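### 3.2 Keeping the Rundale cell running

Most of the hours we put into the Rundale cell went into upkeep, and we came to enjoy that side of the work far more than we expected. The cell is one arm, one gripper and one box of blocks on a tabletop. It ran on its own through most of January, with a person stopping by every 16 hours to look it over.

The box is split by a slanted divider, and the blocks live in the front compartment (Figure 2). We hold the box with spring clamps at its edges. Bolts would be stiffer, but clamps let us pull the box, wipe it down and put it back in under 2 minutes, and that speed changed how often we were willing to do it!

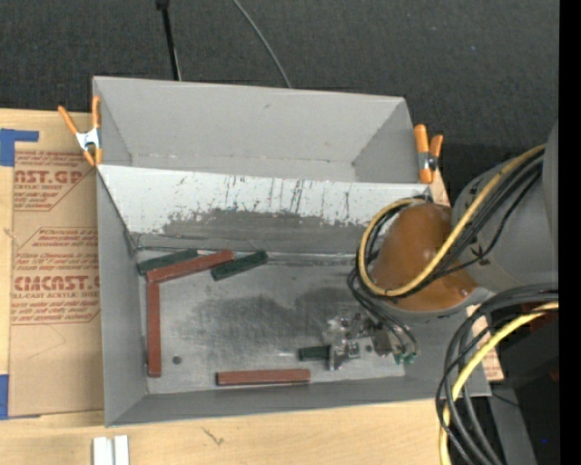

**Figure 2.** The Rundale cell with red-brown and dark green blocks in the front compartment. Spring clamps hold the box, and the divider shows scratches and a worn area low in the middle.

Wear on the divider turned out to be a wonderful source of information. The gripper meets it whenever a block lies near its foot, so the marks work like a slow record of where the arm spends its effort. We now check the panel every 600 grasps and plan to swap it once flaking reaches the upper half. Our older cell at Pondside had no such rule, and its panel stayed in far too long.

Cables needed the most care. Our first routing at Kiltport ran them tight along the arm, and the outer jacket split at the wrist after almost 100 hours. The Rundale arm carries its cables with slack, including a yellow one that loops by the orange-brown cover. Before each run, the Bach control script takes the arm slowly through its full reach while the operator watches for rubbing or pulling. Any cable that touches the box rim is retied, and the check starts over from the home pose.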